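Hestitz Household Board > Kitchen > Smell in microwave after fish

menine_k
Hello all. I heated fish on Monday and the smell does not go away. I washed the glass plate 2 times with dish soap. What do you use? I don't want strong chemicals, the kitchen is small and has one window.

Jandance
Bowl of water, half a lemon, 3 minutes on full power. Then leave the door closed for a while and wipe everything with a cloth. It works for me every time.

oldspoon14
I disagree about the lemon. It only covers the smell, and next day you have fish with lemon. White vinegar in water is better. Also wipe the roof inside, people forget it and the fat stays there.

Jandance
Vinegar smells worse than fish, in my opinion. My family complained for two days.

menine_k
Thank you both. I tried lemon yesterday evening and it is maybe half better. I did not clean the roof, so I will do it tonight. Should I also clean around the vent slots? I am afraid that water goes inside.

quietpan102
For the vent use a cloth which is only a little damp, and never spray there. Unplug first. I clean mine from top to bottom and finish with the door edge. Mine is the cream kind: 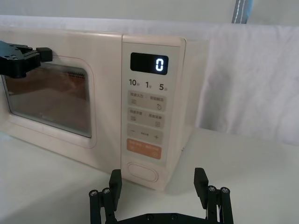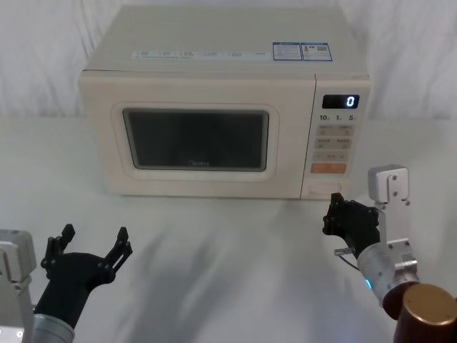 oldspoon14
Agree about not spraying. But I would still put a small dish of baking soda inside overnight, with the door closed. Take it out before you cook, of course. If it smells after that, try the vinegar and open your window.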